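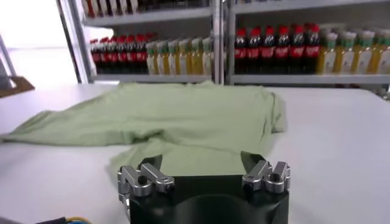 Record Fewer Demonstrations and Keep the Bad Ones

Opinion
Saturday, September 27, 2025

The usual advice for teaching a robot a household task by remote control is to collect more. If the policy fails at 20 demonstrations, record 1000. I have followed that advice twice, once at Piltbridge and once on the Leone arms, and I no longer think it is good advice for cloth. The number of episodes is the easiest thing to report and the least useful thing to know.

Cloth is a poor fit for counting. A rigid part has a pose, and two demonstrations that start from the same pose are near duplicates. A T-shirt has no pose in that sense. Two shirts laid out by the same person on the same table differ in every crease, and the difference matters at the hem, where a finger has to get under one layer or both. A dataset of shirts can be large and still contain very few distinct problems, depending on who laid them out and how much they wanted the next episode to go well.

Operators do want it to go well. After an hour at the leader arms, a person learns which starting layouts fold easily and begins to produce them without intending to. The sleeves come out straight. The collar ends up at the far side of the table every time. I looked back through one week of our March recordings and could tell which operator had reset the shirt from the first second of video. The policy could presumably tell too.

My first proposal is therefore dull. Separate the person who resets the cloth from the person who operates the arms, and give the one who resets a written list of starting states. Ours had 14 entries. It included a sleeve tucked under the body, a hem turned back on itself, and the whole garment dropped from chest height and left alone. The operators disliked the last one. It was also the state on which the policy had been worst.

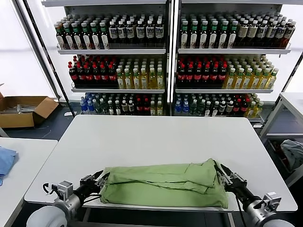
The second point concerns what happens with both hands on the fabric. When a person folds a shirt, the two hands exchange information through the cloth. A pull on one side is felt on the other. Most remote control rigs return none of this. The operator sees tension only when wrinkles straighten, which is late, and so compensates by moving slowly and pausing. These pauses go into the data as if they were part of the task. A policy trained on them will stop in midair with a shirt between its grippers, for no reason visible in the current observation, because the operator was waiting to be sure.

There are two common responses. One is to cut the pauses out afterward with a velocity threshold. This works for idle time before a reach and does damage anywhere else, since a slow approach to a hem looks much like hesitation to a threshold. The other is to add force feedback to the leader arms. I favor it, with the reservation that cheap feedback is noisy and that operators learn to ignore noise within a day. The Trirnen handles we tried fell into this category. They buzzed at contact with the table and told us nothing about the shirt.

What helped more was letting operators abandon the symmetric grasp. Our instructions had said to take both ends of the hem before moving anything. Several people found it easier to fix one end and use the other gripper to draw the near part of the hem into place. That gave uglier intermediate states and fewer dropped shirts. The written procedure had been modeled on how the person who wrote it folds laundry with fingers, and parallel fingers are different tools.

Viewpoint deserves a paragraph because it is usually settled early and then left alone. A wrist camera sees the hem well when the arm is low and sees almost everything except the hem when the arm is raised. With display shelving behind the table, a large share of the pixels in a raised view belongs to bottles. The network has to learn that they are irrelevant, and it learns this only if they vary. If the stock never moves, the rows of red caps become a perfectly good way to estimate where the wrist is.
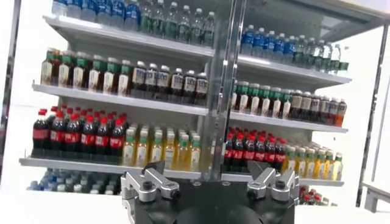
Wrist view toward the drink shelves, gripper open.

Some teams hang a plain curtain. I think this is a mistake if the robot is meant to work anywhere but behind the curtain. It is cheaper to rearrange the background between sessions, and it takes one person a few minutes.

Now the bad episodes. Standard practice at Harnon, and at most places I have visited, is to delete any demonstration in which the grasp slips or the fold has to be restarted. The result is a dataset in which nothing ever goes wrong, and a robot that has never seen the second attempt. We kept ours, marked the point of failure, and excluded only the few seconds leading into it from the imitation loss. The recovery stayed in. On shirts this mattered more than any change we made to the model.

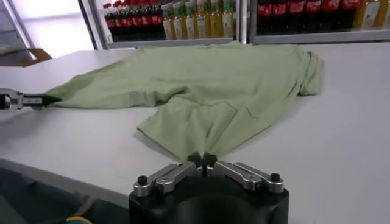

Left gripper on one corner of the hem, right gripper holding a gathered section nearer the front.

Keeping failures has a cost. Somebody has to mark them, and the marking is tedious enough that it should be done by the operator within the hour, while the reason for the slip is still remembered. We used 3 labels: missed the cloth, took the wrong number of layers, lost it under tension. A longer list was tried and the operators quietly stopped using most of it.

I expect the objection that all of this goes away with scale, and that a large enough collection will contain every layout and every recovery by accident. It may, if the people collecting it are paid in a way that allows for accidents. Most are paid or ranked by completed episodes. As long as that is so, the extra episodes will mostly be flat shirts with straight sleeves, and I would sooner spend the same hours on the entries at the bottom of the reset list.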